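3.2 Simulated room and first tests of the arms

The robot was built in a shared workshop, in the evenings, by five persons who all have other work in the daytime. This had a direct influence on how we tested it. The workshop has one power outlet which is strong enough for both arms, and the same outlet feeds the band saw. Therefore the real robot could run mostly after eight in the evening, and we decided to move as much of the testing as possible into a simulated room which every member of the group could open at home.

The robot model was prepared by Cor Leemans from the same drawings that were used for the mechanical parts. The arms, the wrists and the two-finger grippers have the joint limits that we measured on the bench. The body shell is simplified. In an earlier version we left the shell out completely, and this was a mistake - the planner then found several short paths for the elbow which on the real machine would go through the body. After the shell was added, these paths disappeared, and the average path became longer.

The room itself is not a copy of the workshop. Jolien De Haan made it with furniture models which she already had from another project, and she placed a counter and a second, wooden surface so that the two arms do not have the same amount of free space. The small objects on the counter were chosen because they are difficult in different ways. A thin object which lies flat gives the fingers very little to hold, and an object with an irregular outline can turn when only one finger touches it. We call this set of objects the Nirnen set, after the street of the workshop.

The software that sends commands to the arms is named Hakitz. It is the same program for the simulated and for the real robot, and only the last layer, which talks to the motor drivers, is exchanged. Figure 4 gives four rendered views of the simulated room.

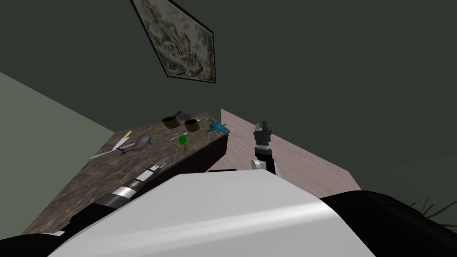
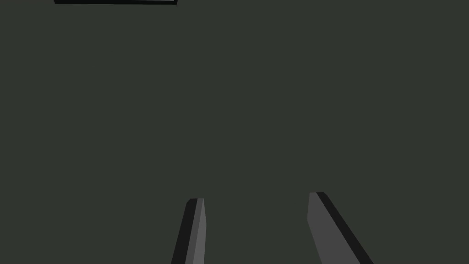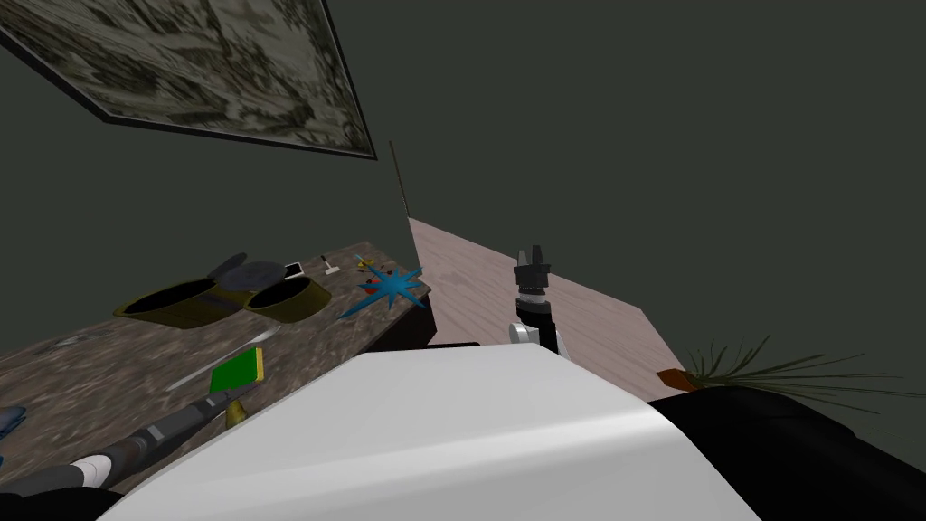
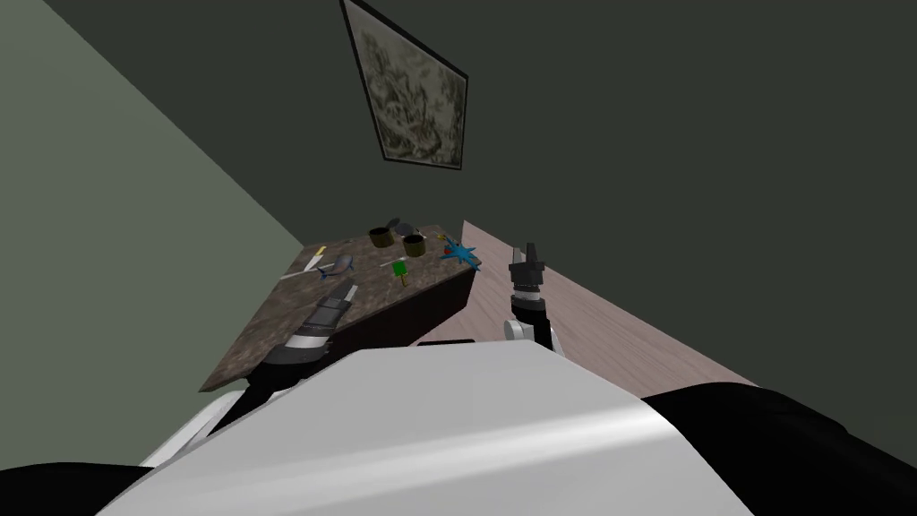 Figure 4. Rendered views of the simulated room. First, third and fourth: both arms, the body shell and the small objects on the speckled top. Second: the two fingers of one gripper, with nothing between them.

For each trial the program chooses one object and one arm, plans a path to a point above the object, lowers the gripper, closes it and lifts. A trial is counted as a success when the object is still between the fingers at the end of the lift. We do not count how well the object is centered, although this would be useful for a later placing step. If the planner finds no path in the allowed time, the trial is counted as a failure and not removed from the list. We mention this because in our first counting these cases were removed, and the result looked better than it was.

We ran 1000 trials in simulation in this way. Of these, 149 failed. Miyuki Kamata went through the records of all failed trials and sorted them by hand. The largest group was contact with the counter edge during the lowering. It happened mainly with the arm that starts closer to the edge, because there the wrist must turn while the gripper is already low. The second group was slipping of thin objects during the lift. A small remaining group could not be explained from the records only, and we suspect the contact model of the simulator.

The contact with the edge was reduced by a simple change. The wrist now completes its rotation at the upper point, before the lowering begins. This costs time in every trial, also in those where no turning would be needed, but we preferred one rule that all of us can remember when we stand next to the real machine with a hand on the stop button.

The slipping was harder to treat. In simulation we could raise the friction of the fingers until almost nothing slipped, but such a value had no relation to our real finger pads. Oda Öberg therefore measured the pads with a spring scale and a piece of kitchen counter which was given to us by the firm Claeys. The measured friction was lower than what we had assumed. We put the measured value in the model and accepted that the simulated results became worse.

After these changes we made 50 trials with the real robot, all of them in July, when the workshop was quiet. The real counter is a bench with a painted top, and it is two fingers lower than the simulated one, so the heights in the program were corrected before the first run. The rotation rule worked without change. The thin objects slipped also here, and more often when the pads were dusty from the sawing. Cleaning of the pads with alcohol is now written on the start list that hangs near the outlet.

One difference we did not expect. On the real robot the left wrist has some play in the last joint - it comes from a printed bracket which Joris Van Rooij has already made two times in a thicker form. In simulation the joint is perfectly stiff, and the fingers arrive exactly where they are sent. We tried to add a random error to the joint angle, but the real play depends on the direction of movement and is not random. A better bracket in aluminum is ordered from Anville. Until it is mounted, the left arm is used only for objects which are wide enough to forgive this error, and the results for the two arms are reported separately in Section 4.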